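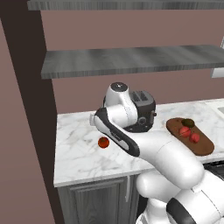 # Kultley Kids: Viewer Questions

Answers to the questions that come in most often about the channel, the schedule and the app. All times are Eastern unless a listing says otherwise.

## Finding the channel

**What channel number is Kultley Kids in my area?**

It depends on your provider. On Amness cable it is channel 668 in every service area. Other providers set their own numbers, so use the search button on your remote and type "Kultley." If two results come up, the second one is usually the high-definition feed.

**Is it part of the basic package?**

On Amness, yes. Some providers put us in a family add-on. We don't set those prices and can't see your account, so billing questions have to go to the company that sends your bill.

**Can I get it with an antenna?**

No. Kultley Kids is only on cable, satellite and the app.

## The schedule

**When do programs start and end?**

The broadcast day starts at 5:30am and ends at 9:00pm. After that the channel shows a sleeping moon card with music until morning. The card is on a loop and there are no programs hidden in it, although we do get asked.

**Why is the show listed in my guide different from what's on?**

Guide listings are sent out 18 days ahead. If we move something after that, your provider's guide may not catch up. The schedule page on this site is changed first and is the one to trust.

**When is *Kornulon* on?**

Weekdays at 7:15am and 4:40pm. Both airings are the same episode, so a child who leaves for school partway through can see the rest in the afternoon. On Saturday there is a block of three episodes starting at 8:00am.

**Are there new episodes of *Kornulon* coming?**

New episodes start in March, with one each Thursday in the 4:40pm slot. Until then we are running the first two seasons in order. The complete run will be 70 episodes once the new season has finished.

**What happened to *The Lombardi Bakery*?**

It moved to weekends at 10:20am. The weekday airing ended when *Kornulon* took the earlier slot. All of the episodes are still in the app, including the two holiday specials.

**Do you take shows off for marathons?**

Sometimes. A marathon replaces everything between its start and end times, and regular shows return at the next listed slot. We don't make up missed airings later in the week.

**I'm on the West Coast. Do I get a separate feed?**

Satellite customers do. Most cable customers in the Pacific time zone get the Eastern feed, which means our 7:15am show is on at 4:15am. The app lets you pick either feed under Settings, then Time Zone.

## The app

**Do I need to sign in?**

You need a provider login for the live channel and for full seasons. The newest episode of each show is free without one for 3 days after it airs.

**How many devices can watch at once?**

Two. If a third device starts playing, the first one stops and shows a message. Signing out on a tablet you no longer use will clear it from the list.

**Can episodes be downloaded?**

On phones and tablets, yes. Look for the arrow next to the episode title. Downloads expire after 30 days, or as soon as an episode leaves the app. TV devices and web browsers can't download.

**How do I turn off autoplay?**

Go to Settings, then Grown-Ups, and enter your four-digit code. Autoplay is the first switch. The bedtime timer is on the same page — it stops playback at the end of the episode, so it may run a few minutes past the time you set.

## Ages, captions and contacting us

**What ages are the shows for?**

Most are made for children from two to six. *Kornulon* is aimed at the older end and has a few mildly scary moments, mainly the cave episodes in season one.

**Are captions available?**

Every show has English captions, and most have a Spanish audio track. Turn captions on through your cable box for the live channel, or with the speech bubble button in the app.

**Can my child's birthday be read on air?**

We ended birthday messages last season. Drawings are still shown between programs and can be sent through the Mailbag page by a parent or guardian. Please put only a first name and age on the drawing. We can't return originals.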